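Chapter 7
Color and Direction in a Printed Cloth

Ida Diekmann and Geum-ok Oh

A painting that is printed on cloth becomes a thing of daily use. We put objects on it, and it gets wrinkles. In this chapter we study such a cloth, in the style of Van Gogh. Before you read Section 7.1, look for the short strokes and for the long ones.
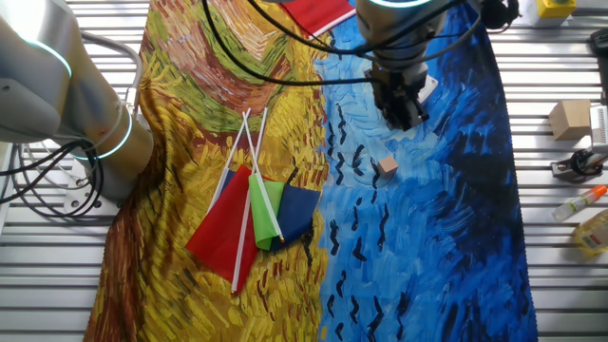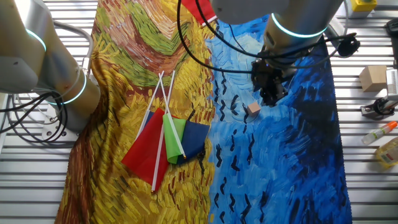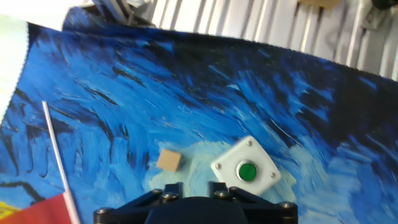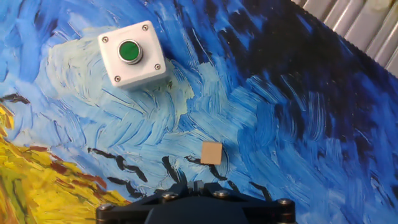 Figure 7.1. Painted brushwork printed on cloth. Blue strokes are present in all four views.

Yellow and blue stay strong side by side – keep this in mind for the exercise on page 129.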